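# Keeping a two-arm kitchen cell happy (tips from my bench)

I've been looking after our steamed bun cell since November, and I keep getting asked the same things, so I'm putting it all on one page. Most of this is plain old kitchen sense with a hex key added. We have a two-finger gripper on the left arm and a many-fingered hand on the right, and they need very different kinds of babysitting!

## Before you power anything up

Wipe the table first. I know, I know, but a smear of dried dough under the pot will let it creep a little every time the gripper bumps a handle, and then you spend the whole morning chasing a "calibration problem" that a damp rag would have fixed.

Then put the pot back on its mark. I use four little dots of pencil on the tabletop (tape lifts in the damp, pencil doesn't) and I turn the pot so the control panel faces front and the side handles point straight left and right. If the basket has been out for washing, press it down with both palms until it stops rocking.

## Lid on the left, plate on the right

This took me far too long to settle on. I used to park the lid wherever there was room, and the left arm would have to reach over the basket to get at it. Now the lid lives flat on the left, with its handle up where the two fingers can get around it, and the plate lives on the right under the hand. Neither arm crosses the pot. Everything got quicker, and I stopped finding scuffs on the basket rim.

For practice runs I put four buns on the plate and leave space between them — the hand needs room to get its fingers down the sides. Crowd them and it'll pinch two at once and you get bun paste in the knuckles. Ask me how I know.
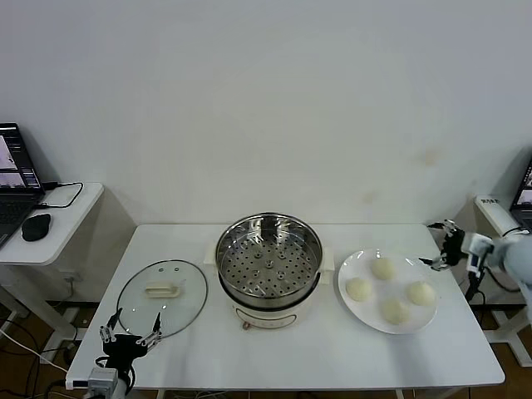

## Cleaning the gripper and the hand

- **Two-finger gripper:** open it all the way before you clean it. Flour loves the linkages. I go in with a dry toothbrush first, then a barely damp cloth, then dry again. Never spray anything at it.
- **Fingered hand:** power off, then bend each finger gently and wipe the crease. If one feels gritty, stop and brush it out before you run it again.
- **Lid handle:** wash it with real dish soap. A greasy handle is the number one cause of dropped lids in my log, and I've been through all 683 runs of it.

## Cables, the boring part

Steam drips, and drips follow cables. Leave a low loop in any cable near the pot so water falls off the bottom of the loop and not into a plug. Check that the hand's cable has slack with the arm stretched to its farthest point, too. Harvey Caron, who had this cell before me, left me a note that just said "check the cable, then check it again" and he was right — mine had been rubbing.

Laptops go on their own side tables, away from the steam.

## When a finger won't open

Don't force it. Power down, wait a minute, brush out the joints, and try again with nothing in the grip. If it still sticks, look for a bit of dried dough right where the linkage folds. A wooden toothpick gets it out without scratching anything. I keep a jar of them by the sink, next to the toothbrush with the blue tape on it that says NOT FOR TEETH.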